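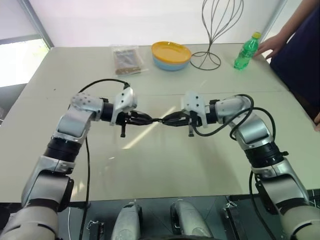

Monday, late. 14 takes kept today, 8 thrown out. Schouten wants 255 by the end of May and thinks Lodent will sort itself out after that. I doubt it. It'll learn our table at Kunamdale, our bowls and our window light, and then somebody will move the bottle.

Spent the afternoon on the marker task. I can't say what makes one take good and the next one bad – we mark them by feel and call it data. 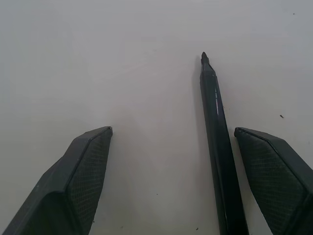 Marker between the fingers, wrist view.

Groltent asked for 16 more tomorrow. Fine.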